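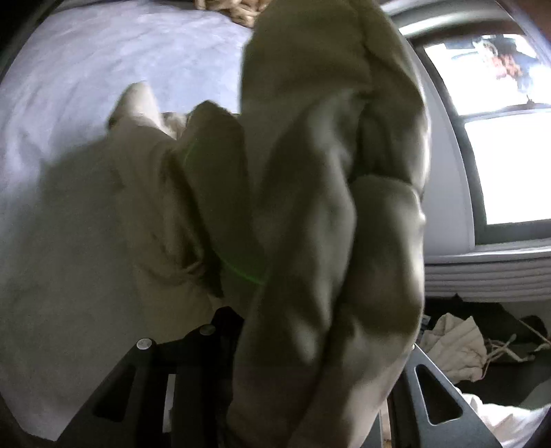

Last updated in April, 9:40 p.m.

The Skjelbred reissue, or what's being sold as one

If you're on the Bareten mailing list you already got the pitch. Grudville's only full-length, Skjelbred, is coming back on vinyl, "restored from the original tapes," in an edition of 1,000. Half of you forwarded it to me with a row of exclamation points. I've had the advance files for a couple of weeks now and I'm less excited than you are.

Start with the tapes. The story in these parts has always been that the Skjelbred masters went missing when the first label folded, and the band repeated that story in two separate zine interviews, one of which I typeset. Now they exist. Bareten's press sheet doesn't say where they were found, who had them or what shape they were in. I wrote and asked. I got back a friendly note with the press sheet attached.

So I did what any bore with headphones would do and played the new files against my old CD. The dropout in the left channel near the end of "Flollden" is still there. It's in the same spot and it's the same length. Maybe that flaw was on the tape all along, in which case fine, say so. But the fade on the closing track also ends early, exactly where the CD cuts it short, and I have a dub from before the CD came out where the last chord rings for several seconds more. A tape transfer ought to have that chord. My guess is we're getting the CD with the bass pushed up and the whole thing made louder. It's a guess, and I'll print a correction in the same size type if Bareten sends me something better than adjectives.

Then the numbers. The first pressing was 561 copies, or that's what is written in the band's own ledger page, which was reproduced in the booklet of the CD. The new press sheet says "fewer than 90 original copies survive." Survive what? It's doom metal on heavy vinyl, it doesn't spoil. I see one come up for sale every few months, usually overpriced and usually with the insert missing. A line like that is there to get you to click before lunch.

The bonus disc is the live set from the Flollden festival, and I do want that one. Grudville were a much meaner band on stage. The drummer played behind the beat in a way the studio version irons flat, and the slow middle part of the title track goes on almost twice as long. Sound quality is what you'd expect from a crowd tape: lots of low end, somebody talking through the quiet bit. Bareten calls it "previously unheard." It has been traded since I had hair, and the fan page where it was posted shows 1,096 downloads. That's more people than can buy the record.

Will I order it? Probably the plain black version, for the live disc. I won't be paying extra for the colored one with the patch and the numbered certificate, and I'd hold off on selling your CD to fund it.

Orders open at noon through Bareten's own shop, two per customer. Shipping is figured at checkout, so look at the total before you hit the button. Last time it was close to the price of the record.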